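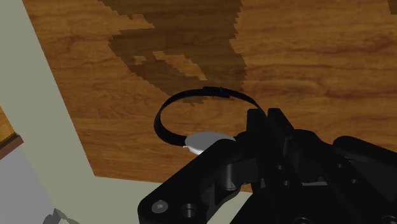 Attachment 1. Simulation view, band held at its right end over the grey disc.

Home | Tickets | Cells | Parts | Knowledge Base | Log Out

Ticket 37: Grip position and shadow fault, Stundora cell model
Site: Ustgate
Opened: 12/19/19
Reported by: Jhair Montoya
Assigned to: Szewczyk Cell Support
Priority: Normal
Status: Closed

Reported problem

The simulated version of the Stundora cell does not match the cell on the floor at Ustgate. During the pick step, the gripper is expected to take the black band alone. In the model, the fingers close at the point where the right end of the band meets the disc, and part of the disc is covered by the gripper. The program raises no fault and continues to the next step.

A second problem is visible in the same view. The dark area on the tabletop has jagged, stepped edges. The inspection program uses rendered views for its threshold settings, and the operator is concerned that this area will be read as a part.

The cell must not be released for the new program until both matters are closed.

Support entry 1

The attachment was reviewed. The band stands upright as a loop, with the clasp at the top, and the disc lies flat on the wood. Please confirm the following before any setting is changed:

- the version of the gripper file in use
- the tool center point stored in the cell program
- whether the fingers on the floor unit have been replaced

Site reply, J. Montoya

The fingers on the floor unit were replaced in December with the longer Kunine set. The tool center point was taught again on the controller at that time. The simulation was not updated. The gripper file in use is revision 3; the controller calls for revision 10.

Support entry 2

The difference in revisions accounts for the grip position. Revision 3 carries the dimensions of the former fingers. The site is asked to carry out these steps in order:

1. Save a copy of the present cell program.
2. Load gripper file revision 10.
3. Copy the tool center point from the controller. Do not enter it by hand.
4. Clear the stored grasp points for the band and teach them again.
5. Run 20 pick cycles in simulation at normal speed and record any contact with the disc.

For the shadow, open the render settings and raise the shadow map from Low to High. This setting returns to Low whenever a cell is imported from an older project. The inspection thresholds should be left alone until the new views have been checked.

Site reply, J. Montoya

Steps 1 through 5 are complete. In 20 cycles the fingers closed on the band only, and no contact with the disc was recorded. With the shadow map on High the edge of the dark area is smooth, and the inspection program returned no false parts. Render time is longer but acceptable for this use.

Please advise whether the maintenance sheet will be changed.

Support entry 3

The finger replacement sheet for this cell now includes a line for the gripper file revision, to be signed by the person who teaches the tool center point. The revised sheet has been sent to Ustgate. The ticket is closed with the agreement of the site.

Comments (3) | Share (0)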